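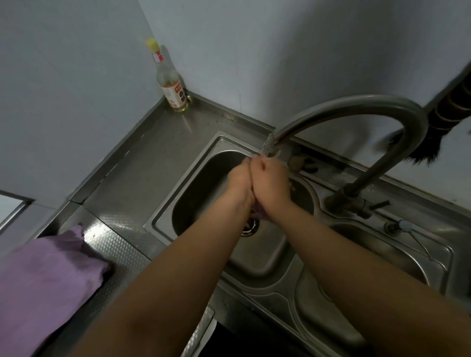

Faut-il se laver les mains avant ou après avoir rincé les chiffons de cuisine ? Les deux fois, parce que le chiffon transporte ce qu'il a ramassé sur le plan de travail.

C'est la première consigne de la fiche que l'association Sikomano distribue depuis octobre dans les petites cuisines partagées du quartier. La fiche tient sur une page et elle a été imprimée à 1775 exemplaires. Elle parle de l'évier, des chiffons et du robinet, trois choses que l'on nettoie souvent en dernier.

« Beaucoup de personnes frottent bien la table, puis elles laissent le chiffon en boule à côté du robinet », explique Kanini Mrema, qui a rédigé le texte. Elle demande de le rincer sous l'eau courante, de le tordre fortement et de l'étendre ensuite.

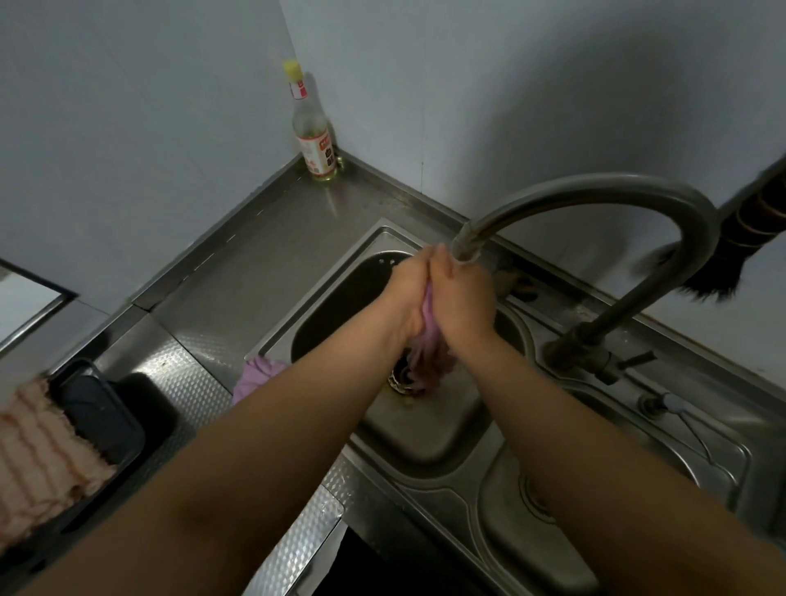

La fiche conseille aussi de garder deux chiffons, un pour les surfaces et un pour l'évier lui-même. La grille de la bonde doit être vidée chaque soir - les petits restes y collent vite - et le pied du robinet se frotte avec une vieille brosse à dents. Pour les cuves en inox, un peu de savon suffit dans la plupart des cas.

Rodel Aquino, responsable de la cuisine Rellon, a affiché la page au-dessus du plan de travail dès le premier matin. Il dit que les habitués la suivent assez bien, sauf pour la bonde.

Une deuxième fiche, sur le réfrigérateur, est en préparation. Les cuisines intéressées peuvent demander des exemplaires gratuits à Sikomano, dans la limite de 100 par adresse.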